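FOR IMMEDIATE RELEASE

Dandenard to Begin Weekly Food Scrap Collection in April

DANDENARD, 2018-03-05 – Residents of single-family homes and small apartment buildings in Dandenard will be able to set out food scraps for weekly curbside collection beginning in April, the city's Department of Public Works announced today.

The service will start in the Ulis neighborhood and the streets north of the rail line, an area with 2,744 eligible addresses. Collection will be handled by Balaskas Hauling, which already picks up trash and recycling in the city under a contract approved last fall. Scraps will be taken to the Bastum composting yard outside the city limits.

Food scraps will be picked up on the same day as regular trash. Carts should be at the curb by 6 a.m. with the lid closed and the handle facing the house. Residents do not need to sign up. Each eligible address will receive a 12-gallon wheeled cart, a printed guide and a starter roll of compostable bags before the first pickup. The city has ordered 3,000 carts to cover the first collection area and replacements.

There is no added charge on the monthly utility bill during the first year. The City Council will review the cost of the service when it takes up next year's budget.

Accepted items include fruit and vegetables, citrus peels, bread, rice, pasta, eggshells, coffee grounds, paper coffee filters, meat, fish, bones and dairy products. Paper napkins and paper towels may go in the cart if they have not been used with cleaning products. Plastic bags, foam trays, foil, pet waste, diapers and liquids are not accepted. Produce stickers and rubber bands should be removed first.

The city is not supplying containers for use inside the home. Any small bin with a lid will work, and it can be kept on the counter, under the sink or in the freezer. Scraps may be placed in the cart loose, wrapped in newspaper or in a certified compostable bag.

Carts containing items that are not accepted will be left at the curb with a tag explaining the problem. Residents can remove the items and set the cart out again the following week.

Buildings with more than four units are not included in the first phase. Owners of larger buildings who want to take part later can ask to be placed on a contact list. Public Works expects to set a schedule for the rest of the city after the first six months of collection.

Finished compost will be offered to residents at the Bastum yard once the first batches have been screened. Each household may take up to 200 pounds per year. Proof of address will be required, and residents must bring their own containers and shovels.
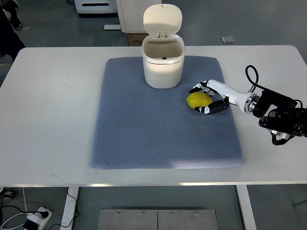

Contact

Dandenard Department of Public Works, Solid Waste Division
Public counter, City Hall, first floor
Cart delivery questions: Balaskas Hauling customer service, at the number printed on the monthly utility bill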